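5.3 Wrist orientation faults in simulation

Of the 39 failed episodes logged during the second round of tests, 11 could not be traced to grasp planning or to contact errors. In each of these the arm moved the wrist away from the work area during the approach phase and did not recover before the time limit. We refer to them as orientation faults. They were first noticed in October, when the Altero controller was moved to the new joint limits, and were at that stage wrongly put down to poor object detection.

The fault begins when the inverse kinematics solver returns a wrist solution close to the edge of the allowed range. The controller accepts the solution as valid, and the wrist camera, which is fixed to the hand, then turns with it. Once the target has left the view, the policy receives no useful input about its position. Figure 3 gives a wrist view from one of the affected episodes. 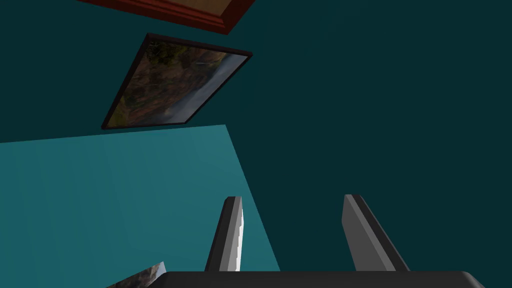

Figure 3. Simulated wrist camera view during an orientation fault. The fingers are apart and the view is taken up largely by the teal wall and the framed landscape mounted on it.

Two features of such views matter for the analysis. The wall is a large, flat area of nearly even colour and offers few points for the visual tracker to hold. The hung pictures, by contrast, have strong edges, and the tracker tends to lock on to them. In the Ulimard room model this produced a stable but false position estimate, so that the safety monitor reported normal operation while the error in hand position continued to grow.

The monitor supplied with Altero checks joint speed and contact force only. Neither value passed its threshold in any of the 11 episodes, and the stop signal was never sent. On a physical arm the same motion could bring the hand into contact with a fixed surface at working speed.

We tested 2 changes. The first rejects wrist solutions near the joint limits, following the margin used in the Adow planner. The second halts the arm if the target has been out of view for 3 seconds. With both in place, the 11 episodes were run again from their saved starting states. The arm halted in 2 of them and kept the target in view in the others. Episodes in which the target is hidden by the fingers themselves are treated separately in Section 5.4.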